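**Objet :** Re: [atelier-auto] Les machines et les corvées, on en est où ?
**Liste :** atelier-auto
**Répondre à :** la liste

Bonjour à toutes et à tous,

Je reprends le fil de mercredi parce que la question me trotte dans la tête depuis, et que j'ai passé une bonne partie du mois d'octobre les mains dedans !

> Je lis ici des messages très optimistes. Chez nous, à l'atelier, on a essayé deux machines en deux ans, et les deux ont fini sous une bâche. Plier un torchon, vider un bac de pièces mélangées, balayer sous un établi : un apprenti sait faire tout ça le premier matin. Est-ce que quelqu'un sur la liste a vu, de ses yeux, une machine tenir une corvée entière sans qu'un humain reste planté à côté ? Je ne parle pas des vidéos accélérées. Et dehors, sur un sol qui n'est pas plat, est-ce que ça existe seulement ?

De mes yeux, oui, mais pas toutes les corvées, et pas partout. Je raconte dans l'ordre.

**Le tri des pièces.** On a monté chez Tronmont un bras sur un poste de tri : vis, rondelles, entretoises, plus tout ce qui traîne au fond des bacs. J'ai tenu un cahier pour les 39 bacs qu'on lui a donnés. Sur 16 d'entre eux, quelqu'un a dû intervenir, presque toujours pour la même histoire : deux pièces accrochées l'une dans l'autre, la pince qui prend le paquet, et la caméra qui n'y comprend plus rien. Le reste est passé tout seul, à vitesse réelle, pendant qu'on faisait autre chose dans la pièce voisine. C'est lent (un gamin motivé irait plus vite, je vous l'accorde), mais la première fois que j'ai retrouvé un bac vidé et rangé en revenant de ma pause, j'ai crié tout haut.

**Le linge.** Là je suis plus prudent. La démo de Grorkov plie les serviettes très proprement quand elles arrivent à plat, une par une. Donnez-lui la sortie d'un sèche-linge, en boule, avec une chaussette prisonnière d'une housse, et on entre dans un long moment de réflexion. Il retourne, il lâche, il reprend par l'autre coin. J'ai trouvé ça passionnant à regarder, mais je ne vais pas prétendre que ça remplace qui que ce soit un dimanche soir. Pour les housses de couette, on a arrêté l'essai.

**La vaisselle.** Vider le panier du haut, ça marche bien mieux que je ne le croyais. Les verres à pied sont sortis intacts. Les couverts, c'est une autre affaire, surtout les petites cuillères emboîtées. Si quelqu'un a une bonne pince fine à recommander, je prends, la nôtre est trop large au bout des doigts et on a déjà limé ce qu'on pouvait limer.

**Le balayage.** Sur dalle lisse, c'est réglé, on n'en parle même plus. Sous les établis ça passe aussi, à condition de relever les câbles. Le problème commence à la porte, et j'en viens au dehors, qui est à mon avis la partie la plus intéressante du message cité.

Depuis peu je travaille avec l'équipe de Kasska sur la question des cours et des ruelles : balayer au pied des murs, ramasser les gravats, suivre une façade sans la racler. On cherche des terrains qui ressemblent à la vraie vie, donc de la terre tassée, des restes de béton usé, un seuil qui dépasse, des débris le long des murs. Le genre d'endroit où un balai de cantonnier s'en sort depuis toujours et où une roue de huit centimètres commence à se poser des questions. 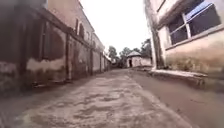
Est-ce qu'une machine peut aujourd'hui balayer seule une cour en terre du début à la fin ? Pas encore : celles que j'ai essayées savent se déplacer sur un sol irrégulier, mais elles confondent toujours la saleté à enlever avec le sol lui-même.

Et c'est là que ça devient drôle à étudier ! Sur du carrelage, tout ce qui n'est pas du carrelage s'enlève. Sur de la terre, il faut décider. Un petit gravat isolé, on le ramasse ; le même, à moitié pris dans le sol, on le laisse, sinon on creuse un trou. Notre premier réglage creusait. Le deuxième ne ramassait plus rien. Le réglage actuel se débrouille sur les cailloux bien clairs et rate les plaques d'enduit tombées, qui ont la couleur du reste. On en est à mesurer l'effort sur la brosse plutôt qu'à se fier à la caméra seule, et les premiers passages me plaisent beaucoup – je n'ai pas encore de chiffres propres, donc je n'en donne pas.

Côté matériel, pour ceux qui bricolent : on a abandonné les petites roues pour des chenilles souples, et la brosse latérale est montée sur un bras à ressort de récupération. Le châssis vient d'un chariot Bañez dont on a gardé les moyeux et rien d'autre. Le bac à poussière se remplit trop vite, il faut le vider à la main, et tant qu'il faudra le vider à la main je ne dirai pas que la corvée est faite. Sur ce point je suis d'accord avec le message d'origine : une corvée, ça va jusqu'à la poubelle.

Deux questions pour la liste, si vous avez un moment :

- Quelqu'un a-t-il déjà mesuré l'effort de brosse sur un sol meuble avec un simple capteur de courant moteur ? Le nôtre dérive dès que la batterie baisse.
- Pour le tri, est-ce que secouer le bac avant chaque prise suffit à séparer les pièces accrochées, ou est-ce que ça en accroche d'autres ?

Et pour les deux machines sous la bâche : quel modèle, et qu'est-ce qui a lâché ? Si c'est la pince ou le logiciel de prise, ça vaut le coup de les ressortir, les progrès sont là. Si c'est le réducteur, je connais la chanson, et j'ai un carton de pignons que je céderais volontiers contre le port.

Je mets mon cahier de tri au propre et je l'envoie à ceux qui le demandent.

Bonne soirée à tous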